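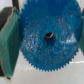 Blue plastic gear, scuffed face.

About Hultell

We test household gadgets and we doubt most of what the box says. Ánh Vương started Hultell after a Titier kettle "guaranteed for life" came with 6 pages of exceptions.

Makers don't pay us. Plollia offered once, and we printed the letter. We have 1,533 readers on the list, which proves very little, and we still can't say if a star rating helps anyone choose a toaster. We don't give them.

Last updated: March 2018

169 shares

Recent
Is "quiet" a number?
Phí filters, again
Warranties we read to the end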